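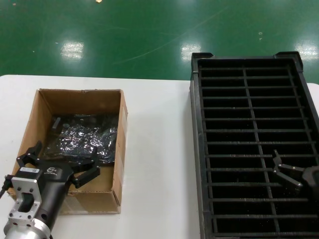

Druda project notebook, Braltbridge student robotics club
August 7, 2023
Entry by Pavithra Bhat. Tharun Lobo on the second keyboard, Parvathi Venkataraman reading over it afterwards.

Task for the summer project is unpacking: left arm works at the cardboard box, right arm works at the black rack, cards end up in the slots. Same table layout as in April, so the old notes on reach still apply.

1. Start position
Left gripper open over the near side of the box, right gripper out over the rack. Keep the strip of white table between box and rack clear at the start. Tharun had typed the box height in cm where the script wants mm, so the first plan came out as nonsense. Fixed, and I have put the unit in the variable name.

2. Box side
The dark wrapping is the awkward part. It is shiny and crumpled and the depth reading over it is full of holes. Krishnamoorthy suggested taking the height from the rim of the box and working down from that. Tried it with an offset of 45 mm and the plan looks sensible. Leave the wrapping in the box for now. The clear bag of small bluish-grey pellets goes flat on the table just to the right of the box, and the path for the left arm has to allow for it.

3. Rack side
Graphics card in a slot near the bottom of the rack, metal bracket up, so the ports can be seen from above. The white DVI and the blue VGA are easy for the colour filter to find. The small HDMI between them is not much use to us. Approach speed set to 200 in the config, down from 2000, which was left over from the Nornus demo and far too quick for this. 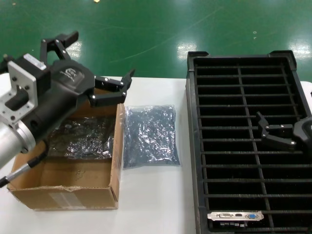 4. Still to do
Floor reflections are getting picked up as objects past the far edge of the table. Crop the top of the image before the filter runs. Parvathi has the old crop values.
Write down which row of the rack counts as row one. Tharun and I had it opposite ways round.
Ask Suryani Jugah if we can keep the table set up until the next session.
Back up the config to the Arumugam folder, 2 copies.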